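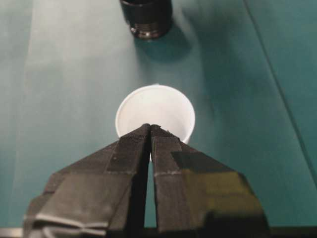 *Greifer am weißen Becher, Arbeitsplatz Pevard*

**Zwischenbericht an die Projektleitung Cirkstead, 31. Oktober 2018**
Vorhaben Zaki, Arbeitspaket 2: Betriebsregeln für Tischaufbauten mit Roboterarmen

Die Betriebsanweisung liegt seit September im Entwurf vor. Abgestimmt sind die Abschnitte zu Geschwindigkeit, Freigabe und Protokoll. Im Einrichtbetrieb gilt eine Obergrenze von 100 mm/s, im Ablauf nach Freigabe 300 mm/s. Jede Änderung an Fingern oder Bezügen wird vor dem nächsten Lauf eingetragen. 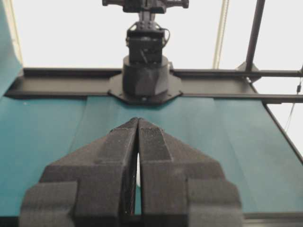
Offen ist der Abschnitt zum gemeinsamen Arbeitsraum. Der Entwurf behandelt bisher jeden Arm einzeln. In Pevard steht der zweite Arm aber auf der Schiene an der gegenüberliegenden Tischkante, also direkt vor dem Greifer des ersten. Wir schlagen eine Sperrzone in der Tischmitte vor, die jeweils nur ein Arm belegen darf. Auch die Kabelführung wird geregelt: Freie Schlaufen am Arm sind vor der Freigabe zu prüfen.

Die Rückmeldung von Hodalell zur Sperrzone steht aus. Für die Einarbeitung sind zwei Wochen vorgesehen. Zusätzliche Mittel werden nicht beantragt.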